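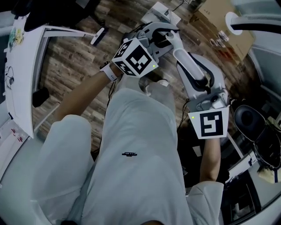 *Assis, une pince dans chaque main et la montre au poignet gauche.*

**Clonda rallume le four d'Esus et invite tout le canton à sa fête du pain**

Esus, le 11 mai 2002

C'est avec une joie que nous avons bien du mal à contenir (et nos voisins, qui nous entendent en parler depuis l'hiver, le confirmeront volontiers) que l'association Clonda annonce la quatorzième fête du pain d'Esus, qui se tiendra à la fin du mois de mai sur la place du lavoir. Le vieux four communal, dont la voûte s'était fendue et que l'on avait dû laisser froid l'an passé, sera de nouveau allumé pour l'occasion !

La réparation de la voûte et de la sole a coûté 3000 euros, réunis grâce à la vente des calendriers, au loto de janvier et à la générosité de 43 familles de la commune, que nous remercions de tout cœur. La porte en fonte est restée celle d'origine, avec son loquet un peu capricieux auquel beaucoup d'entre nous sont attachés.

Le moulin Iyamu nous fournira cette année encore la farine de blé et de seigle, et nous comptons enfourner 950 pains sur les deux jours : des miches de campagne, des tourtes de seigle, et ces petites fougasses aux noix qui partent toujours avant midi. Les enfants pourront façonner leur propre pain sous l'auvent, dès neuf heures, et le reprendre cuit dans l'après-midi.

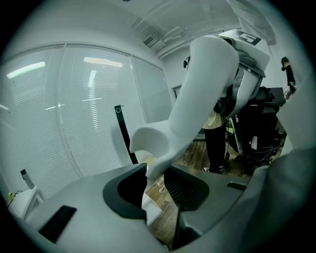 *Bras blanc et pince grise, en gros plan.*

Le samedi soir, la soupe au lard sera servie sous les tilleuls, puis l'ensemble Arura fera danser petits et grands jusqu'à une heure que nous préférons ne pas préciser. Pensez à apporter votre bol et votre cuillère, comme le veut la coutume, ainsi qu'une petite laine, car la place est fraîche une fois le soleil passé derrière l'église.

L'entrée est libre. Le repas se réserve auprès de Clonda, à la mairie d'Esus, aux heures d'ouverture du secrétariat. On se garera au pré communal, à l'entrée du village. En cas de pluie, le bal aura lieu dans la salle des fêtes et les fournées seront maintenues.

**Contact presse :** association Clonda, mairie d'Esus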